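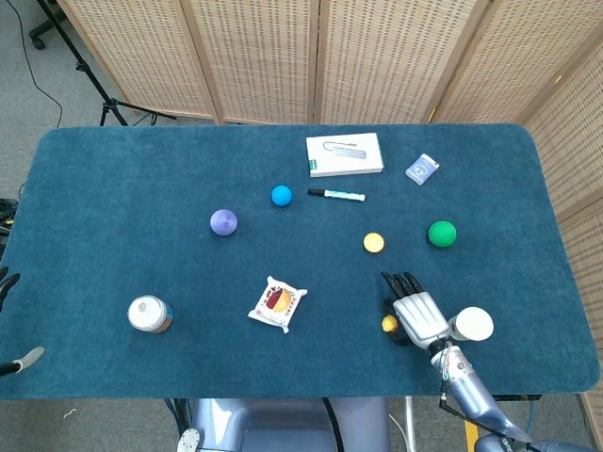
Small things week at Drindlow

January is when we clear the tabletops at Drindlow, and this year the job has grown a little. Over the holidays most of the small stuff in the building ended up wherever there was a flat surface. Markers went into kitchen drawers, balls rolled under desks, and product boxes were kept long after the thing inside had been put to use. We are spending the rest of the month getting it sorted.

The table by the folding divider is the sorting table for now. It has the dark teal mat on it, and we would like to keep it that way. Round things stay put on carpet much better than they do on the bare tables upstairs, and small items don't get scratched. If you find something small and don't know where it belongs, put it on the mat and leave it. Ognjen Petek goes through the table every afternoon at 4 and puts things where they should go.

A few notes on where things are going.

Balls. The blue, purple and green ones all go in the bin on the bottom shelf of the supply closet. People have been keeping them on their desks to squeeze during calls. That's fine, but please bring them back at the end of the month so we can see what we have. The yellow disk goes in the same bin, even though it isn't a ball. It used to have its own tray and the tray got used for paper clips.

Markers. Whiteboard markers go back to the ledge under the whiteboard, cap on, lying flat. Test a marker before you return it. If it writes faintly, throw it out. Last year we had a full cup of dried-out markers that had been put back by people who assumed the next person would deal with them. Spares are in the top drawer of the gray cabinet, and Ognjen reorders when the drawer gets low.

Boxes. This is where most of the space goes. If a box still has its product in it, such as a USB hub, it goes on the electronics shelf with the picture side facing out so it can be found without opening every lid. If the box is empty, keep it for returns until the return period runs out, then flatten it for recycling. The smaller card boxes tend to get lost behind the larger ones, so those have a shoebox of their own on the same shelf. Write the month on the bottom of any empty box you keep. A pencil is enough.

Jars. White jars with lids are useful and we don't want to lose them, but they have to be labeled. Several were found in the closet without any note of what was in them. If you put one on the table, stick a piece of masking tape on the lid and write the contents on it. Anything without tape by the end of January will be opened, checked and probably thrown away.

Snacks. Packets can go on the table if you found them somewhere odd, but they leave the same day. Sealed ones go to the basket in the kitchen and opened ones go in the trash. Please check the date before you put anything in the basket. We had a problem with ants two summers ago and it started with one packet behind a radiator.

Cables are not part of this round. They are a job of their own, and we will get to them in the spring. Until then, coil any loose ones and leave them in the crate in the hallway.

We have also been asked about the folding divider. It is staying. It keeps the sorting table a bit separate from the desks, and it stops things from rolling off the back and disappearing. The panels are light and the woven part dents if it is leaned on, so please don't hang coats or bags on it. If you need to move it, fold it up first and carry it with someone else – dragging it open is hard on the hinges.

For storage, we have set aside 40 dollars for new bins. Ogunleye, the hardware store on the corner, has clear ones that fit the closet shelves, and Ognjen will pick up a set once we know how many we need. We looked at the stackable kind from Mernex, but they are too deep and the bottom one is always a pain to get at. If you have clean lidded tubs at home that you don't want, bring those in first.

Anything left over with no clear home will go in a cardboard box marked FREE next to the coat rack. Take what you can use. Whatever is still there when February comes will be given away.

Questions about a particular item can go to Ognjen. He is usually at the sorting table by 2 and doesn't mind being asked.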